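Gimasa Publishes Workstation Refurbishing Procedure and Opens Second Bench Line

For release: April 2021

Gimasa, which inspects, repairs and resells used office workstations, has published the procedure its technicians follow when an opened desktop tower is assessed for reuse. The document runs to 52 numbered steps and replaces three shorter checklists that had been in use at the Lurnen workshop. It is available at no charge to schools, repair shops and recyclers.

The publication accompanies the start of work on a second bench line at Lurnen. The line handles full-size towers only. Small desktops and laptops remain on the first line, where the benches are lower and the parts racks are arranged for shorter cables and smaller drives.

The procedure is divided into four parts: processor and socket, board and cabling, enclosure and drives, and memory. Each part can be carried out by a different technician, provided that the record sheet stays with the tower. A tower without a record sheet goes back to intake and starts again from step 1.

Processor and socket

The first part deals with the processor in place. The metal loading plate stays closed during the initial inspection, with the retention lever lying flat. The technician checks the screws of the retention frame for damaged heads, looks over the visible surface of the heat spreader for residue, and notes any marking that can be read without magnification. Markings that cannot be read are entered as "not legible" and are not guessed from the model of the tower.

Residue is removed with a lint-free wipe, working from the edges of the heat spreader toward the center so that nothing is pushed into the socket. The frame is opened only if the record sheet calls for a processor change or if the board has failed its first power test.

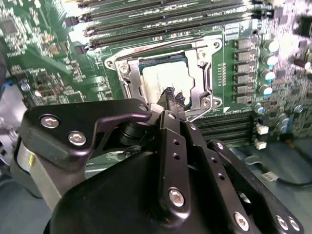

Vasilis Gashi would have preferred a stricter rule. In comments on the draft, Gashi argued that every socket should be opened and its contacts inspected under magnification, on the grounds that a bent contact may not show up in a short power test. The published version keeps the frame closed by default and adds a longer memory test at step 39 as a second check. Gashi's comment is printed in full in the annex, together with the reply.

Board and cabling

The second part covers the board as installed. Cables are traced before any of them is unplugged, starting at the power supply and ending at the front of the enclosure. The earlier checklists allowed technicians to disconnect everything at once and reconnect from memory. Bench records for the previous period listed 84 towers returned from final test with a connector left off or seated incompletely – most of them small headers close to the edge of the board.

Under the new procedure, small connectors are checked for seating by hand, and the colors of the wires entering them are written down where they can be seen. Long cable runs are laid to the side of the board and are not pulled tight. Cable ties already fitted are left in place unless they prevent access to a screw.

The coin-cell battery is measured in its holder. A cell below the limit in Table 2 is replaced, and the clock is set again at first start. Mounting screws are checked for tightness in the order given in the annex.
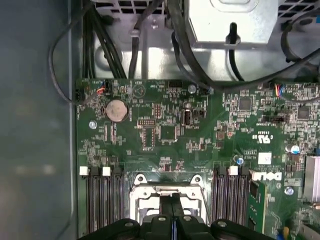
Enclosure and drives

Towers are worked on lying on their side, with the side panel off and stored in the rack below the bench. The working surface of the second line is slatted aluminum, and the tower is placed so that the drive cage and the power supply can both be reached without turning the case.

Blue latches and release tabs are operated by hand only. Tools are not used on plastic parts at any stage. A latch that does not return to its closed position is recorded and the tower is moved to the parts shelf, where a replacement is taken from a scrapped unit of the same type. Gimasa does not bond or pin broken latches.

Labels on the power supply are left in place and kept readable. The regulatory label is compared with the intake entry, and any bar code sticker next to it is left uncovered. Dust is removed from perforated panels by vacuum with a soft brush. Compressed air is limited to the extraction booth.

A graphics card may stay seated during the inspection if it does not block a connector that has to be checked. If it is removed, the slot number is recorded, and the card goes back to the same slot unless the order specifies otherwise.
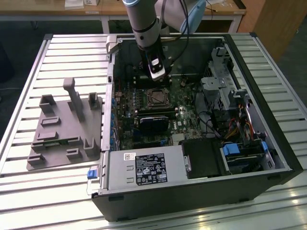 Gimasa Bench Bulletin, No. 14, page 3

Memory

The fourth part is the shortest. Slots are inspected empty. The technician looks along each slot under a bench lamp for dust, hair and damaged contacts, then opens and closes the retention latches at both ends. Latches should move without force and should stay open when released.

Modules are tested outside the tower first, on a Rakix test board, and sorted by capacity and speed. Only matched modules are fitted. Where the board has more slots than the order requires, the unused slots are left open to the air – dust covers were tried on the first line and dropped, as they worked loose in transport.

Processor and memory are then tested together. The test at step 39 runs without interruption, and a single recorded error sends the tower back to the start of this part. Two returns for the same fault end the attempt, and the board is graded for parts.
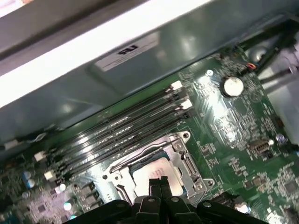

Memory slots and processor socket, Part 4 of the procedure.

Results and availability

During the trial period, 1,481 towers passed through the draft procedure at Lurnen. The trial led to two changes in the published text. Battery measurement was moved ahead of the screw check, and the cable record was reduced from two pages to one.

The record sheets can be filled in on paper or in Wan, the bench tracking software used on both lines. Step numbers are identical in both versions.

A supplement for towers with two processor sockets is in preparation and is planned for June. Comments on the current edition should give the step number and the board type, and can be sent to the bench office at Lurnen until the supplement is issued.

Contact: Gimasa, Bench Office, Lurnen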